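Convertible note (start-up finance)

A convertible note is a short-term debt instrument issued by a young company to an investor on the understanding that the sum owed will normally be exchanged for shares at a later funding round. Until that exchange takes place the holder is a creditor of the company and has no vote at general meetings. The instrument is used mainly before a first priced round, when the parties do not wish to agree a value for the business.

Terms

The principal is the sum advanced. Interest is usually simple and is added to the principal instead of being paid in cash. The maturity date is the day on which the note falls due if no conversion has taken place. A qualifying round is a sale of new shares above a minimum size stated in the note, and it triggers conversion without further consent from the holder.

Most notes carry a discount, a valuation cap, or both. The discount lets the holder convert at a price below that paid by new investors. The cap sets an upper limit on the company value used to work out the conversion price. Where both are present, the holder generally receives whichever gives the lower price per share.

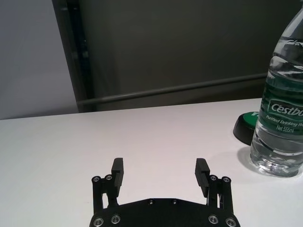
Vol. 4, p. 50

Conversion

The number of shares issued on conversion is the principal plus accrued interest, divided by the conversion price. Fractions of a share are rounded down, and the note states whether the remainder is paid in cash or cancelled.

The treatment of the cap depends on how company value is defined. Under a pre-money definition the shares arising from the notes are left out of the share count, and the resulting dilution is shared between founders and noteholders. Under a post-money definition the notes are included, so that each holder's percentage immediately before the new round can be fixed in advance. Bogale describes the first as the older drafting practice and notes that the two are often confused in summaries of terms.

The Zoseria notes are a commonly cited case. Zoseria, a payroll software company, issued notes to 40 holders under two forms of agreement, one pre-money and one post-money. On conversion the two groups received different numbers of shares for the same principal, and a correcting issue of 3,318 ordinary shares was made to the holders of the earlier form. The articles of the company were amended in April of the following year to record the change.

Maturity

If the maturity date passes without a qualifying round, the note may provide for repayment, for conversion at a fixed price, or for an extension agreed by a majority of holders, measured by principal. Repayment is seldom practical for a company with little cash. Extension by majority binds the minority only where the note says so.
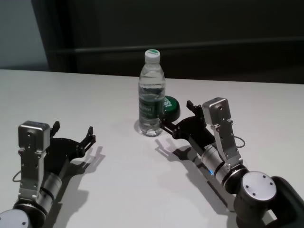
Sale of the company before conversion

A note will usually state what happens if the company is sold while the debt is outstanding. The common choices are repayment of principal and interest, repayment at a stated multiple, or conversion into ordinary shares at the cap immediately before completion. The holder may be given the right to choose between them. In the Arberg form the choice must be made in writing before completion, failing which the note is repaid without a multiple.

Ranking

Convertible notes are most often unsecured. They rank behind secured lenders and ahead of all classes of shareholder. A bank lending to the company may ask for a deed placing the notes behind its own debt.

Accounting

The issuer may have to separate the note into a debt part and a conversion feature. Where the number of shares to be issued is variable, the feature does not generally meet the definition of equity and is carried as a liability, with changes in value taken to profit or loss.

References

Bogale, Hagos. Notes and Caps: Early Funding Instruments. Marinho.
Stivari Handbook of Private Company Finance, chapter 4.

Related articles

Advance subscription agreement
Anti-dilution clause
Bridge loan
Capitalisation table
Liquidation preference
Pre-emption rights
Priced round
Venture debt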